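Kestow Interfaith Study Forum
Board: Texts and Commentary
Thread: Jonah under the gourd, chapter 4

Posted by Waaka_Reader, 7.40 pm
Members are invited to contribute ahead of the January session, which will take the last chapter of Jonah. The question put to the group is this: when the Lord asks Jonah whether he does well to be angry, is the question a rebuke or an offer? The reading notes prepared by Taras Zhuravel take the first view. I would ask that replies refer to the verse under discussion.

Posted by barker_m, 8.05 pm
I support the view in the notes. Jonah has been told once already, in verse 4, and gives no reply. He leaves the city and sits down to watch it. The question is repeated in verse 9 after the gourd has withered, and his reply is that he does well to be angry, even unto death. A question asked twice of a man who will not hear it is a correction.

Posted by Umard, 8.31 pm
I must respectfully differ. A rebuke would have ended the matter at verse 4. Instead a plant is provided for his comfort, and we read that he was exceedingly glad of it. The teacher is still at work with the pupil. I would also point out that the book closes on a question and that no answer from Jonah is recorded. The place is left open for him to give one.

Posted by barker_m, 8.50 pm
The plant is also taken away the next morning, and a scorching east wind is sent after it. I find it difficult to describe this as comfort. The member is passing over verses 7 and 8.

Posted by Umard, 9.12 pm
I do not pass over them. The same verb is used of the fish, the plant, the worm and the wind. All four are appointed, and the fish saved his life. I would read the worm in the light of the fish.
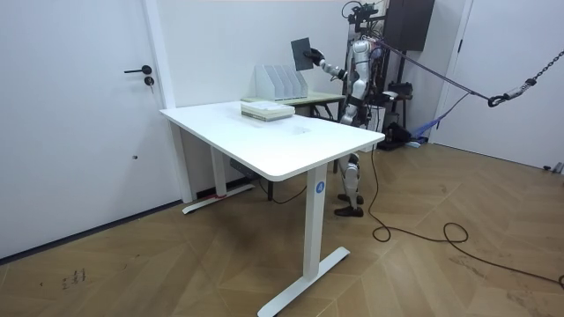
Humanoid robot at a white desk, holding up a dark grey board

Posted by Kestow_Moderator, 9.20 pm
Members are reminded that the notes run to 392 lines and that line numbers should be given when quoting them. The forum archive now holds 1,417 posts on the Minor Prophets, and earlier discussion of chapter 4 may be found there.

Posted by Linden_Row, 9.48 pm
May I raise the matter of the cattle? The final verse speaks of persons who cannot discern between their right hand and their left, "and also much cattle". My late minister held that the phrase was meant to shame Jonah, who had pitied a plant and could not pity even a beast. That would favour Mr Zhuravel's reading, although I have never been fully at ease with it.

Posted by Umard, 10.03 pm
The beasts were put in sackcloth in chapter 3. They had fasted with the city. I take their mention as a plain statement of mercy.

Posted by barker_m, 10.15 pm
On the cattle I am content to agree. On verse 9 I am not, and I shall say so at the session.

Posted by Waaka_Reader, 10.26 pm
Both positions will be entered on the discussion sheet. Linden_Row, would you be willing to open on verse 11? Ten minutes would be sufficient.

Posted by Linden_Row, 10.41 pm
I would, provided that someone else reads the passage aloud.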